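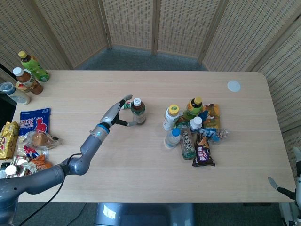
Trodcombe Tabletop Cell: setup and maintenance notes
README, revision 4

Purpose

This file accompanies the grasping recordings made at the Trodcombe cell. It sets out how the cell is prepared, how it is kept in working order and what has been repaired. Operators are asked to read it before powering the arms. Questions of access and licensing are dealt with in a separate file, LICENCE.txt.

Contents of the release

The release holds 361 recordings. Each covers the handling of one item, usually a drinks bottle or a packet of snacks, on a table shared with other goods of the same sort. Joint positions and hand commands are stored with every recording. Faulty recordings have been kept and are marked "withdrawn" in the index.

The cell

The cell consists of a two-armed robot with humanoid hands, facing a wood-grain table with rounded corners. A folding divider of woven lattice panels stands behind the table and continues along the right-hand side. It must not be moved during a session, as the background is expected to remain the same throughout.

Preparing the table

Goods are laid out in two groups, one towards each side, with clear table between them. The item to be grasped is placed upright in the clear part. Bottles within the groups may stand, lean or lie on their sides – no attempt should be made to tidy them. Soft packets may be heaped. Any bottle found to be leaking is to be removed and the table dried before work continues.

Start-up

1. Check that both arms are clear of the table before switching on.
2. Run the Uçar start-up routine and wait for both hands to open fully.
3. Close and open each hand twice without a load.
4. Bring the hand to the upright bottle at low speed and stop before the fingers close. The thumb and fingertips should stand on opposite sides of the bottle, without pushing it.
5. If the bottle is displaced, repeat the wrist alignment and record the new values.

Routine care

The cable at the elbow must hang with enough slack for full reach and must not catch on the table edge. Fingers are wiped with a dry cloth at the end of each session. Finger joints are inspected after some 599 grasps, or sooner if a finger is slow to open.

Repairs

Sun 29 January: left wrist alignment lost after a cable fault. Cable replaced with stock from Flostley and alignment repeated by Uliana Yurchenko. Recordings affected by the fault are marked in the index.

Open: the right thumb closes late when the cell is started from cold. A replacement drive has been ordered from Vindodia. Until it is fitted, heavy bottles should be assigned to the left hand.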